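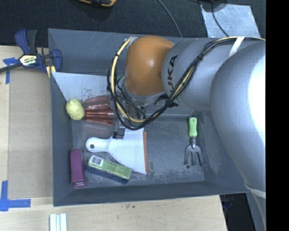 Gripper comparison, bin 2 – entry for 13th August

Present: Lizelle Moodley, Thanasis Zervas. Entry written by L. Moodley and checked by T. Zervas.

Purpose. To compare the Trodar and Norker finger sets on the KUKA arm under the same controller settings, using the mixed set of household and workshop items agreed in May. The set includes the stapler, the scraper with the orange edge, the hand fork, the sanding block or sponge and the small yellow-green ball. The tray was clamped to the table before the first run and its position was not altered between finger sets.

Procedure. Each finger set was given 200 attempts. Approach speed and closing force were left at the values recorded by Xolani Nel in the previous entry. Items were returned to the tray by hand after every seven attempts and were not placed in any fixed order.

Observations.

Trodar fingers: the ball and the sanding block were lifted reliably. The scraper was the most frequent failure. When it lay flat, the fingers closed above the handle and the controller reported a completed grasp with nothing held. Lowering the approach height improved matters, but the fingertips then touched the tray floor and the run was stopped.

Norker fingers: better on the scraper handle and on the stapler. Poorer on the hand fork, which turned in the grip when taken by the handle. Attempt 273 of the combined log should be disregarded – the arm was paused by hand and the result was entered in error.

The copper-coloured pieces gave trouble to both sets when they lay side by side. Yaa Agyeman has suggested a narrower fingertip and will prepare a drawing.

Outstanding. Repeat the scraper attempts with the approach height reduced in smaller steps. Yanti Jugah to confirm whether the Xaba controller can report finger width at the end of each closing movement. The Norker set remains fitted until then.

Recent entries
Wumero bench: camera height and tray glare
Closing force settings, Trodar fingers
Xaba controller: first connection notes
Item set agreed for bin trials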